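Cleaning crew getting robot arms, now I'm the "attendant." What should I be asking for?

Posted by Marisol T. in Work and Jobs, March 16, 2018

Hi everybody, long-time reader, first time I've ever typed anything in the box. Sorry in advance, I run on.

I'm on the cleaning crew at Custero, in the Somham building. There are 10 of us across the shifts. We do the floors and restrooms like any crew, but the big part of my night has always been the packing tables. People pack small gift kits all day, and by the time I come on there's paper, wrappers, bits of plastic and little scraps of who-knows-what all over. You go down the row, you scoop, you bag, you wipe, you move on. I've been at it long enough that I can do a table and plan my groceries at the same time.

Last June they told us about something called Vikurier, which is the company's name for a pair of robot arms that clear litter off a tabletop. It isn't out on the packing floor yet. It's in its own enclosure in the back, and they're getting it going there first. Two of us from nights got picked to look after it, me and a coworker who would die if I put her name here. Our part is putting trash on the table (yes, really, I get paid to make a mess now), starting a run, watching, writing down what got picked up and what didn't, then clearing whatever's left and setting up again.

I figured I'd be bored stiff. I'm not! I have opinions about scoops now. I know which kinds of scraps I think are going to be trouble, and I've started setting them down the way people on the floor really drop them, half wadded up and next to each other, because the engineers were spacing everything out like they were setting the table for company.
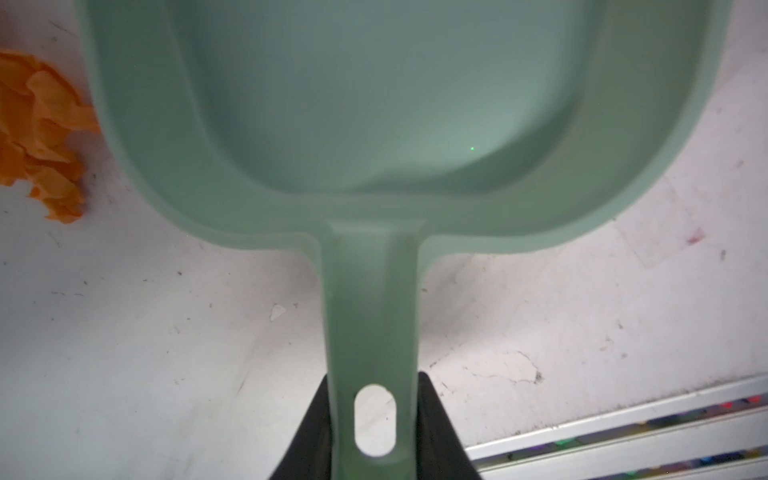
Anyway, my trouble is that my job on paper is still "cleaner, nights." Same title, same rate, same review sheet, which grades me on how many tables I finish. I don't finish any tables anymore! The last review I had, the supervisor kind of shrugged and wrote "n/a" in that box and gave me a middle score because he couldn't give me a high one. That middle score cost me the yearly bonus, and that's $800 I had plans for.

The other thing is the rest of the crew. With two of us in the back there are two fewer people on the row, and they haven't hired. So the others are doing our tables on top of theirs, for a machine they've only seen through the door. One of the guys asked me if I was teaching it to do his job. I said no, I'm teaching it to do mine, and he didn't think that was very funny. I went home and felt lousy about it.

And then there's the tracking. Everything goes into a program called Quiambao. It started out as a log for the arms, so every run gets a line, did it pick up the piece, did it drop it, did somebody have to step in. Fine. But each line also has our initials on it, and the "step in" column is the one the manager reads out at the meeting. We're up to 3,721 lines in there and I'd bet my initials are on half. If I stop a run because something looks off to me, it shows up as me stopping a run. It doesn't say why. My coworker has started letting things go longer than she'd like so her column looks better, and I don't love that. 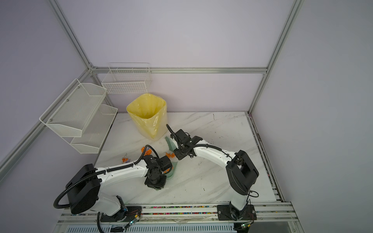
So I guess what I'm asking is a few things at once. Is it reasonable to ask for a new job description when the thing is still "just a trial"? Should I be asking for more money or is that pushing it? How do I bring up the step-in column without sounding like I'm making excuses? And has anybody been through this where the machine did go out on the floor, and what happened to the crew? I like this work better than what I did before, I'll say that flat out. I'd hate to be the person who liked it and then got left holding the mop when it's done.

No union here, if that matters. Thanks for reading all this.

Juraj Koubek

Hi Marisol, welcome, and don't worry about the length, some of us are worse.

I was a shift lead in a warehouse when we got automatic sorting, so it's a different machine but I recognize nearly every line you wrote. I'll go through it the way I'd have wanted somebody to go through it with me.

Job description first. Yes, ask, and ask now. "It's only a trial" was said to us for well over a year. In that time everybody who looked after the sorter got reviewed against a job they weren't doing, exactly like you. What worked for us was to write the description ourselves. One page. What I do in a normal shift, what I decide on my own, what I write down, what I have to know. You already have most of yours in your post. Setting up the table so it looks like a real mess is a skill, and I'd put it in there in those words. You know how the scraps land and the engineers didn't. Take the page to your supervisor and say "can we use this for my next review," which is a much smaller thing for him to agree to than "can I have a new job."

Money second, and I would keep it separate. First I'd go after the bonus. You were given a middle score because a box on the form couldn't be filled in. That's a mistake in the form and they can fix it without deciding anything about your pay rate. Ask in writing, keep it friendly, mention the "n/a." I can't promise you'll get it. Two of my people did and one didn't, and the one who didn't had only brought it up in the hallway. Once the new description is accepted by somebody, then you have something to hang a raise on.

The step-in column. Please do bring this one up, and I'd do it before the other two. Ask for one more column, with the reason. Then at the meeting don't talk about your initials at all. Say that when stops are read out like a score, people will stop less, and then the log is wrong and the engineers are working from a wrong log. Any decent engineer will be on your side in that room. I wouldn't mention what your coworker has been doing, that's hers to bring up. But I would talk to her. On our sorter we had a fellow who let jams go a little longer each week for the same reason she does, and we ended up losing a belt over it. Everyone was fine, but it was a stupid way to lose a belt.

As for the crew, I don't have a nice answer. When our sorter went live nobody was let go that day. People left over the next while and weren't replaced, so it happened anyway, only slower. The ones who did best were the ones who had spent time with the machine before it went out. So if I were you I would ask that the attendant job be rotated. I know you like it, and I know that means giving some of it away! But right now there are two people who know the arms and eight who are doing extra tables and getting sour about it. If four or five of you know the arms, it's harder for them to treat it as your pet project, and there's a better chance that whoever runs it on the floor comes off your crew. Ask too if they can at least cover your two spots with temps until it's settled.

Come back and tell us how it goes, I mean that.

sweepstakes_ron

just get out while you can. they brought in floor scrubbers where i was, the ride-around kind with nobody on it, and the whole crew was gone in a year. they had us "helping" too. put attendant on your resume and start looking

edit: ok somebody messaged me that this was harsh. not trying to be mean. the crew was small and two of them did get moved to receiving, so not the WHOLE crew. still would look around

Baptiste Pichon

I come at this from the other side, I set up equipment like this for a living (not yours, I don't know the company), so take it for what it's worth.

Juraj is right about the log and I want to add a bit. From where I sit, a stop with a reason is about the most useful thing an attendant can hand me. If I see 100 runs with no stops I don't think "great," I think somebody has quit watching. So when you ask for the reason column, ask the engineers first, before the manager hears about it. Go to whichever one talks to you the most. Show them three or four stops you remember and tell them what you saw each time. I would be surprised if they didn't carry it into the meeting for you.

Also ask who can see Quiambao and what it's for. If it's a log for the arms, then your initials are there so someone can come find you with a question, and that's all they should be used for. If it's going to be used on reviews, they should tell you so plainly, and then you get a say in what it measures. What usually happens is that no one decided. The initials column was put in by a person who needed to know who to call, and then it was sitting there when a manager wanted something to read out.

One place I'd go a little easier than Juraj is the rotation. I agree with it, but don't rotate every night. It takes a person a while to get an eye for what a grip looks like when it's about to go wrong, and if they're swapped out every shift they never get it. A few weeks at a stretch has been good at the sites I've worked on, with one experienced person always there. You could offer to be that person and do the showing. Put that in your one-page description too, training others is usually worth something on a pay scale even where cleaning isn't.

And about the guy who asked if you were teaching it to do his job — I'd bring him back there for a whole run if they'll let you. Let him set up the table himself. People who have only seen it through the door think it's either magic or junk. After they've watched it work on one wadded-up wrapper they have ideas, and some of them are good ones.

Marisol T.

Thank you all so much, Ron you too. I wrote the page on my break and it came out to a page and a half, I'm going to cut it down. Talked to one of the engineers about the reason column and she said she'd wanted it for months and thought WE were the ones who didn't want the extra typing! So that's getting added. Haven't asked about the bonus yet, doing it by email like Juraj said.

My coworker says hi and that she's going back to stopping it when she feels like it.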